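Fermented Foods Get Their Own Week at Cirkeo Market

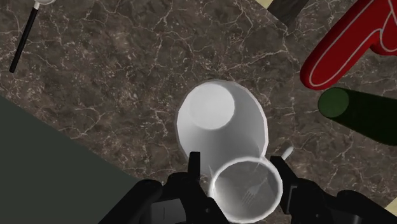
December 25, 2025

If you have been meaning to make friends with sauerkraut, January is shaping up to be your month! The Cirkeo indoor market is giving its whole first week to foods that are alive with helpful bacteria, and the lineup is the best we've seen from a winter program in a long time.

The idea came from Kuo-hua Cheung, a dietitian who has been teaching home pickling at the Duda kitchen school since September. Her evening classes filled up so fast that she started turning people away, and the market offered her the back hall. There will be 9 stalls in all, with kefir, miso, kimchi, kombucha and a beet kvass that several of us have already gone back for (it's earthy, a little salty and very, very pink).

So why all the excitement over cabbage in a jar? Fermented vegetables and cultured dairy can carry live bacteria into the gut, where a huge community of microbes helps break down fiber and make certain vitamins. Scientists are still working out how much a daily spoonful does for any one person, and Cheung is careful on that point. She doesn't promise her students clearer skin or fewer colds.

"Eat it because it tastes great and gets more vegetables on your plate," she said. "Whatever your gut does with it after that is a bonus."

Her advice for beginners is wonderfully simple. Start with a forkful next to dinner and build up over a week or two, as a big helping on day one can leave you gassy. Look in the refrigerated section, where the unpasteurized jars are kept, and check the label for words like "live cultures." Stir miso in after the soup comes off the heat. Anyone watching their salt should read the numbers on the back, and people with a weakened immune system should talk to their doctor first.

Cheung will lead three hands-on sessions during the week, each starting at 7 in the evening. Everyone goes home with a jar of kraut to finish on their own counter, and there is room for 300 people across the three nights. Sign-up is at the Cirkeo front desk. Bring an apron, and a clean dish towel if you have one to spare.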